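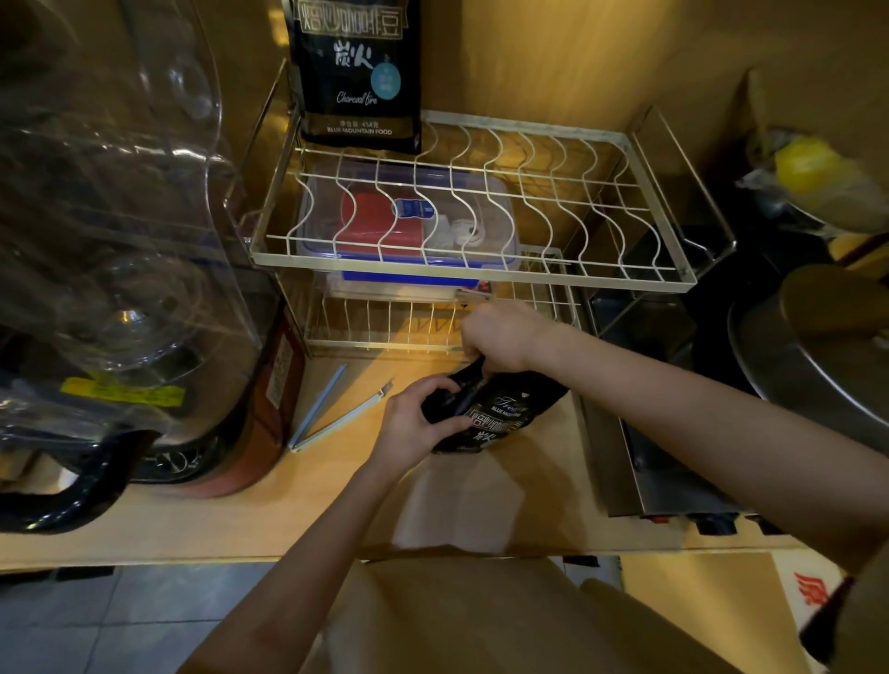 Segment boundaries for two-handed bag tasks in head-camera recordings

Posted in Data Collection, Mar 12, 2021

Skarkstead

We are recording kitchen tasks from a head-mounted camera to train a policy for a two-arm setup. One task is resealing a coffee bag: pick up the bag, fold the top, pick up the sealing clip, slide it on. I have 177 episodes so far, all from the same counter, and 4 labels per episode.

The trouble is the fold. Both hands are on the bag, one low on the front and one pinching the top edge, and the fingers cover most of what matters. In a single frame I can't tell folding from opening. My two annotators disagree on the start of the fold by up to 2 seconds, and the model trained on their labels sometimes reaches for the clip while the top is still up.

Should I add a wrist camera, change the labels, or just collect more? The target was 700 episodes by July and I would like to settle this before going on.

Pádraig Duggan

Change the labels first. It costs the least and you can do it on the recordings you have.

"Start of fold" is an intention, and annotators will guess at it. Use contact events. For this task I would mark:

first contact of either hand with the bag
second hand on the top edge
first visible change in the outline of the top edge
one hand leaves the bag
first contact with the clip

Fold and open then share the first two events and separate at the third. Have annotators step forward until the outline changes and mark that frame. Don't let them scrub backward from the result, or they will place the mark early. Relabel 20 episodes with both people and compare before you do the rest.

On the early reach: check how much history the policy gets. If it sees one frame at a time, no labeling scheme will fix it, for the reason you gave yourself. We had the same fault on Funadus with pouches and it went away when we passed in a short window of past frames plus gripper state.

A wrist camera helps with the clip more than with the fold. During the fold it mostly sees bag.

Also vary where the clip lies before each episode. If it is always to the left of the bag, the policy will learn the place and ignore the clip. Same with a second bag of the same kind standing in the background. Move it, or take it out in part of the set, and log which.

Wirside

more data. 177 is nothing for soft objects

Long

Agree with the contact events. One addition: keep failed folds and label them as failed. We deleted ours and regretted it, the policy had no idea what to do when the top sprang back open. Black glossy bags are also hard on depth sensors, so check your depth channel for holes if you record one.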